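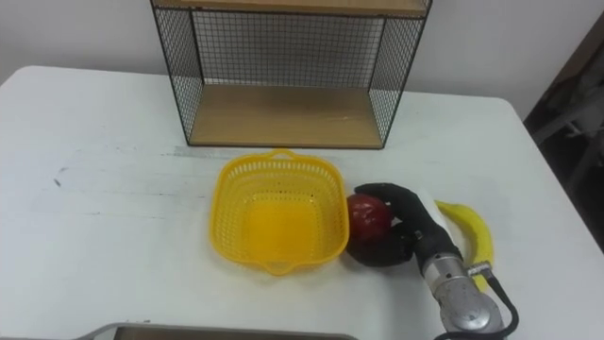 The rule sheet for the Rusari student trial ran to four pages, and Girish Shukla had read the third page more often than the others. It defined a transfer. An object was transferred when it was inside the basket, in contact with the basket or with another object inside the basket, and not in contact with the hand. A run consisted of two transfers, apple and banana, in either order. The clock stopped on the second release.

Cledwyn Gape, who taught the automation class and owned the stopwatch, did not accept partial runs.

"The apple is fine," Girish said. "The grasp closes at the same width every time."

"Then do the banana first," said Tùng Tăng.

"The banana first leaves it across the floor of the basket. The apple lands on it and rolls."

"It rolled once."

"It rolled in run 366 and it rolled in run 371. I wrote both down."

Tùng had the laptop on his knees and was scrolling through the Jukon controller log. The team had named the controller in April, before it did anything, and the name had stayed in every file path. Version nine planned the approach from the side, closed the fingers, lifted, moved over the rim, lowered, and opened. Each step had a timeout. The timeout on the last step was 800 milliseconds, and this was the number they were arguing over.

The fingers did not all open at the same rate. The thumb was slowest. When the step timed out, the arm began its retreat whether the thumb had cleared the object or not, and an apple that was still touching the thumb went where the thumb went. Costel Olteanu had proposed a longer timeout. Girish had proposed a different release angle. Tùng had proposed both and had been told to change one thing at a time.

"Obradović ran theirs at 1495," Costel said from the doorway. He had been down the hall again.

"Milliseconds?"

"That's what was on their screen."

"Did they see you look at their screen?"

"They showed me. They think we're slow anyway."

Girish entered 1495 in the release field, then deleted it and entered 1200. Using the other team's number bothered him. He saved the file as version ten and reset the arm.

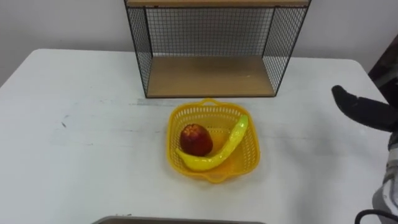

Cledwyn came in at twenty past four with the scoring form folded in his jacket. He asked for the current configuration and Tùng read it out. He asked who had changed the timeout and Girish said that he had. He wrote this down in the box marked Operator Notes.

"Why 1200?"

"It's between the old value and one we know works."

"Works on whose hand?"

Girish did not answer. Costel looked at the floor.

"You have a position reading for the thumb," Cledwyn said. "It's in the log. Column eleven. Has anyone plotted column eleven?"

Tùng plotted column eleven. The curve rose, flattened for a third of a second, and rose again. The flat part appeared in every release he opened. In run 366 the retreat command fell in the middle of it.

"It sticks," Tùng said.

"It pauses," said Cledwyn. "You can wait for a fixed time and hope the pause is over, or you can wait for the reading. I would be embarrassed to hope, with a sensor already wired."

The change took eleven lines. Iulian Dumitrescu, who had written the original release step and then gone over to the documentation because he preferred it, was called back to check them. He found that the comparison was the wrong way round. He corrected it, initialed the comment, and asked whether this was still version ten. There was a short discussion. It was made version eleven.

They put both fruits out on the table and started again, apple first.

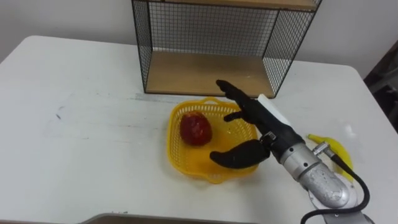

"Thumb at sixty percent," Tùng read. "Sixty. Sixty. Seventy-two. Ninety. Clear."

"Retreat?"

"Retreat issued. Apple is down."

Girish watched the joint values and kept his hand near the stop button. The second approach was longer, and the planner took its time over it. Costel had stopped going to the door.

"Grasp closed," Tùng said. "Lifting."

Cledwyn held the stopwatch against his chest with the display turned inward, as he did with every team. The thumb reading went flat, stayed flat, and moved.

"Clear," said Tùng.

Cledwyn pressed the button and copied the time onto the form. He did not read it out. He drew a line under it, wrote the numeral one in the column for consecutive valid runs, and turned the form around so that Girish could see the four empty boxes beneath.

"Reset," said Girish, and Costel went to get the fruit.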